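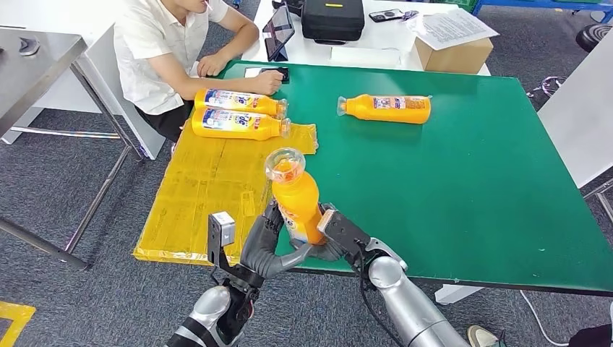
Orange Bottles, Green Table: the packing day gallery

Posted 02/08/2022

Hi again! A few of you asked what the sorting side of things looks like before the boxes go out to Prumthorpe, so I finally got my act together and made a gallery page. It's a short one (I have 17 more pictures on my old phone and no cable for it, sigh), but I'll keep adding to it through March.

1. Bottle up, label on
The one you see at the top of the page. One orange bottle standing up over the green table, three more lying down waiting their turn. I love that orange. It's so loud next to the green! The labels are mostly white and blue, and I always end up turning them the same way on the shelf at home, which drives my family nuts.

A few notes for the people who write to me about tables and tape:

The green top came from Groden, second hand, and it's been the best thing we ever bought for this job. Bottles show up on it from clear across the room. We paid for two and only had space for one.

The yellow sheet on the left is flattened cardboard done up in shiny yellow tape. Great stuff, wipes off in a second. I make mine from whatever box is nearest and go over the edges twice.

The white table in back is where the paperwork lives. Tablet in its stand, papers piled on a cardboard box, the usual. I keep meaning to buy a proper tray from Ranitwood and then I spend the money on more tape.

Coming next: the shelf labels, the big restock (600 bottles, my poor back) and the 8 crates we painted over the weekend. If you have a better way to keep bottles from rolling off a flat table, please write to me, I'll try anything once!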